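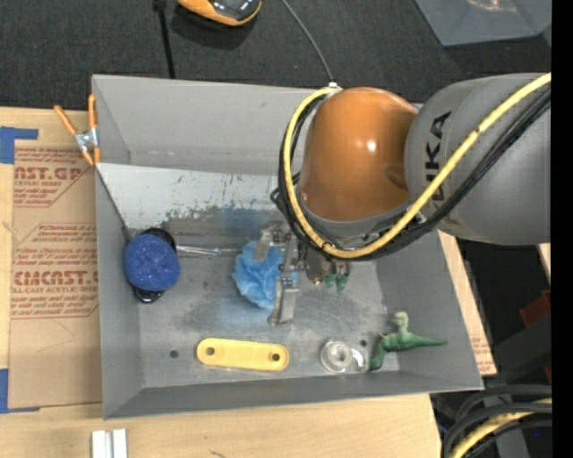
Bin Cell Equipment Planning, Tallow Shop

Posted Mon 3 February by Samina Hashmi

We are putting together the spring order for the picking cell, and people on the other two floors asked to see what the money goes toward. The order has to be in by April. Prices are still moving on a few items, so this page will be updated when the quotes are final.

Mixed objects in the metal bin
KUKA arm with the gripper down in the bin. Scrubbing brush, tape dispenser, yellow bar with two holes, green toy dinosaur.

Bin and clamps
Sloped sides, scuffed floor. An orange-handled spring clamp grips the upper left edge. We want a bolt-down plate for the next bin, plus a spare bin of the same size so one can be swapped out for cleaning. Fuva quoted $309 for the plate and the spare together. Delivery is 12 working days from the order. Shipping is extra and we have not been given that number yet.

Gripper
The mechanism is worn and the current fingers have done a lot of bin work. The request is for 2 full sets of fingers, one to install and one to keep on the shelf. Skorkden makes them to our drawing and charges less per set if both are ordered at once. The drawing needs to be checked against the fingers on the arm before it goes out. Please do not send them the old file from the shared folder, it has the wrong hole spacing.

Cables
Yellow and black, looped around the orange joint. We are budgeting for a new set of cable clips and a protective sleeve for the black bundle. Butt sells the sleeve by the foot and we need 8 feet, which includes extra for trimming. Clips are a stock item and come out of the general supplies line. Labor is in-house. Plan on the cell being down for one afternoon.

Table surface
Light wood, with a sheet marked "CELL-CAST ACRYLIC SHEET" and blue tape on the left side. A proper machine table was on last year's list and got cut. It is on the list again as an optional item. If it is approved, the bin plate should be ordered to match the table's hole pattern, so tell me before the Fuva order is placed and not after.

Test objects
These come out of petty cash. Soft and see-through things are the ones we are short on. Household items are fine. Keep the receipt and write the cell name on it.

Not on this order
A second arm. The floor space has not been settled and the electrical quote is only good for the room we are in now.
A service contract. The current one carries over and will be reviewed in the fall.
New bin lights. Samples are coming from two vendors and we will decide after trying them.

Approvals
Required items: bin plate and spare bin, finger sets, cable sleeve.
Optional items: machine table.
Send changes to Samina Hashmi in the Tallow shop office. Include the vendor's name, part number and lead time with any new request.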